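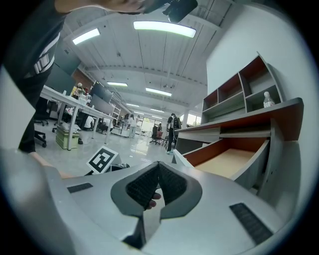
Print this page | E-mail this page

Brandport workroom: benches, storage and floor

The Brandport room was refitted in January as a shared workroom. One side is given over to a long bench, the other to wall storage, and the floor between them is kept as a through route to the glass doorway. Notes on the main items follow, in the order they come up when walking in.

Bench
Long, white, set along the left side. Three dark monitors stand on it. The top was leveled after delivery and is 2 mm out over its full length – acceptable for desk work.

Under the bench
A pale green crate holds whatever has no shelf yet. Crates from the Irketti range were chosen for the clear height below the bench, which is 310 mm at the lowest point.

Seating
Black office chairs, two of them at the near part of the bench. Casters are the hard type and leave no marks on the gloss finish so far.

Stepladder
White, kept toward the far end of the bench. Needed for the light panels and for little else.

Wall unit
Gray and orange, from Suominen, fixed to the white wall on the right. The cubbies are open. Shelf load is limited to some 80 lb per section.

Drawer
Orange lining, beige inside. It sits below the cubbies and projects well into the walkway when pulled out, so it should be pushed back after use.

Cart
White, parked in the middle distance. The Rino cart was ordered with a low lip so that trays slide off without lifting.

Ceiling and lights
White, beams left exposed. Six long fluorescent panels run toward the back of the room. Bench level measured 300 lux with the panels on and the far window covered; a second reading with the window open to daylight has not been taken.

Floor
Glossy gray. Reflections from the panels are strong at low angles – a matte topcoat has been priced but not ordered.

Page updated 13 May 2019

Print this page | E-mail this page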